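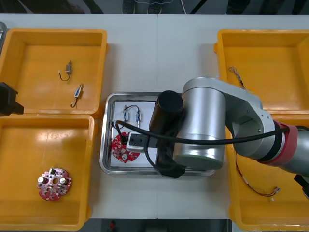 Mekdes Assefa: Reopening this. The round red boards are still landing in whichever yellow bin has room, and the parts with the wire leads are still being booked out as "misc small." I asked for 22 of them and received a bag of something else. Please advise.

Ticket: Sorting table, bins not labeled, parts going astray
Opened: 2/22/18
Status: Reopened (again)
Priority: Medium, per Mekdes. Low, per everybody who doesn't need parts.
Assigned to: Nilmini Khondokar

Nilmini Khondokar: Picked up. Four yellow bins, one steel tray, no labels. The labels exist. I printed them in June and they are in the drawer under the label printer, where they have been very safe.

Nilmini Khondokar: Current layout, so we are all arguing about the same table. Left side, upper bin: the blue-and-metal cylindrical ones with a dark lead, two in there. Left side, lower bin: one round red board with the scalloped edge. Steel tray in the middle: white board, with two more wired parts on it, joined at the top by a short black wire. According to the Sindwood sheet the tray is for items "awaiting decision." The sheet does not name a decider.

Lech Kozłowski: It used to be me. Then I moved to Receiving and took it as read that the tray would be emptied by whoever was annoyed by it first.

Mekdes Assefa: I have been annoyed by it for 3 revisions of the sheet.

Lech Kozłowski: Then congratulations on the new role.

Nilmini Khondokar: Moving on. I checked the stock list. It shows 1,040 items under "misc small" and 40 under the correct part name. Most of that 1,040 is probably what Mekdes wants, filed by someone in a hurry. Cecilia, can the category be closed so people have to pick a real name?

Cecilia Nyarko: I can close it. Last time I closed it, people typed "misc. small" with a period and the Jirkanano import made a new category out of it. There is also a "mics small," which I assume is for tiny microphones.

Nilmini Khondokar: Close all of them please, including the microphones.

Cecilia Nyarko: Closed. The form now rejects anything beginning with "mis" or "mic." If we ever stock mica washers, open a new ticket.

Mieczysław Chmielewska: Question from the evening side. If a wired part comes in joined to another wired part, is that one item or two? We have been booking the pair as one. The morning side books it as two, and then the count is off and I get an email.

Nilmini Khondokar: Two. Book them as two and leave them joined. Do not snip the wire to make the count feel better.

Mieczysław Chmielewska: Nobody was going to snip it.

Nilmini Khondokar: Noted – it's in the log from last June, with your initials.

Mieczysław Chmielewska: Fine. Two.

Lech Kozłowski: While you're at it, the red boards should go in face up. Those two upright capacitors don't enjoy being a pair of legs. The Kołodziej order had a few come back with leans on them.

Nilmini Khondokar: Added to the sheet. Actions as they stand:

Labels out of the drawer and onto the bins (me).
Wired parts upper left, round boards lower left, face up.
Tray gets cleared at the end of each shift. Decider is Mekdes, who has not objected within the last hour.
Recount of "misc small" under the Skolier part names (Cecilia and Mieczysław).

Mekdes Assefa: I was at lunch. I object.

Nilmini Khondokar: Objection logged. Labels go on this afternoon. Status changed to Pending Recount.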